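Tirnmont, 30 December 2024

The shop is a rented unit behind a tire place and the heat is out again. Coats on. Two arms, one white torso, a bench full of cable ties, and a laptop that runs the whole thing in simulation first so nothing expensive gets bent.

They call the robot Wirine. Seven people in the build group, no boss, a shared key. Started in September with 500 dollars and a promise to their families that it would stay 500 dollars. It's at 446 over that now. Mostly motors.

Tonight is sim night. Same as most nights. Somebody loads the kitchen, somebody else drives, everyone else talks over them.

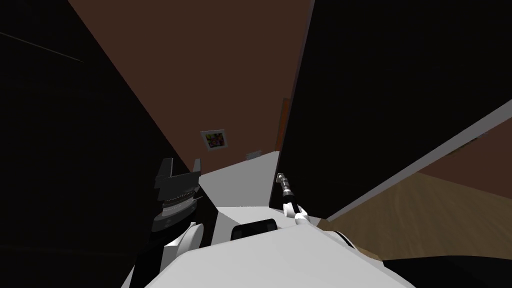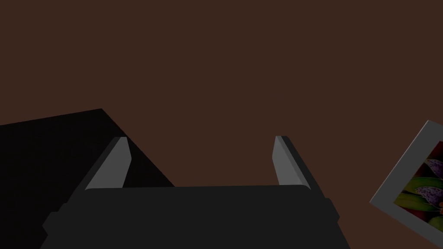
Money is the sore point, so the kitchen is homemade too. A Jasance scene pack would have cost more than the wrist joints, so the group made its own rooms over a few weekends, counter, floor, walls, and argued about every one. The brown on the walls got voted down twice and came back anyway. The framed picture stayed in because it gives the driver something bright to steer by when the light is this low, and when it tilts you know right away how far off level your view is. Cheap trick. Works better than the readout, which lags.

The fingers are on their third version. First pair too short, second pair cracked at the base on the real arm. The new ones are printed in the shop on an old Hviid machine that takes over 24 hours for a full set and jams if you open teh door. So you don't open the door. There's a sign.

What they want is simple. Pick up a mug, put it down in one piece, on the real bench, with no hand near the stop button. Sim says yes, most of the time. The bench says no. Wrist sags a little under load and the software dosen't know it yet, so the mug lands short.

Next job is a stiffer bracket for the right wrist. It's sketched on the back of a pizza box by the sink. Printer's free after midnight.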